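자취·살림 게시판 > 수다

제목: 설거지한 수저, 닦아서 넣으세요 그냥 말리세요?

느긋한국자
안녕하세요, 늘 눈팅만 하다가 글 남겨요. 얼마 전에 식구가 늘어서 이제 여섯이 한집에서 밥을 먹는데요, 저녁마다 수저 때문에 작은 실랑이가 벌어진답니다. 저는 마른행주로 하나하나 닦아서 넣어야 마음이 놓이는데, 남편은 세워두면 알아서 마르는 걸 왜 사서 고생이냐고 해요. 다들 어떻게 하시는지 궁금해요~

보리차한잔
저도 남편분 편이에요 ㅎㅎ 행주가 늘 깨끗하기가 참 어렵잖아요. 저는 6월 장마 때 행주에서 쉰내가 나는 걸 맡고는 그날로 손 놨어요. 대신 통은 꼭 구멍 숭숭 뚫린 걸로 쓰고요.

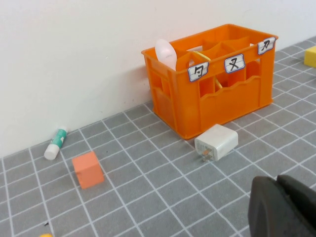 칸마다 숟가락(勺), 포크(叉), 칼(刀) 이름표를 붙인 주황색 통

이렇게 칸이 나뉘어 있으면 찾기도 편하고 서로 엉키지도 않아서 좋더라고요.

flomberg13
저는 반대요. 스테인리스는 그냥 두면 물 얼룩이 남습니다. 손님상에 얼룩진 숟가락 올려보세요, 얼마나 민망한데요. 행주는 삶으면 됩니다.

보리차한잔
삶는 게 일이지요 ㅠㅠ 저는 손님 오실 때만 따로 닦아요. 평소엔 우리끼리 먹는 건데 얼룩 좀 있으면 어때요.

flomberg13
그건 취향 차이니 더 안 우기겠습니다. 다만 나무 수저는 꼭 닦으세요. 저는 젖은 채로 꽂아뒀다가 끝이 까맣게 돼서 한 벌 버렸습니다.

감자전두장
나무는 눕혀서 말리는 게 제일이에요! 저희 친정엄마는 채반에 널어서 창가에 두셨는데, 어릴 땐 그게 참 유난스러워 보이더니 제가 지금 똑같이 하고 있네요 ㅎㅎ

느긋한국자
다들 정성스러운 답글 감사해요. 그럼 저희 집은 쇠수저는 세워두고 나무만 닦는 걸로 남편이랑 얘기해볼게요. 그런데 행주 삶을 때 소다는 얼마나 넣으세요?

flomberg13
저는 한 숟갈 넣고 약불에 13분 둡니다.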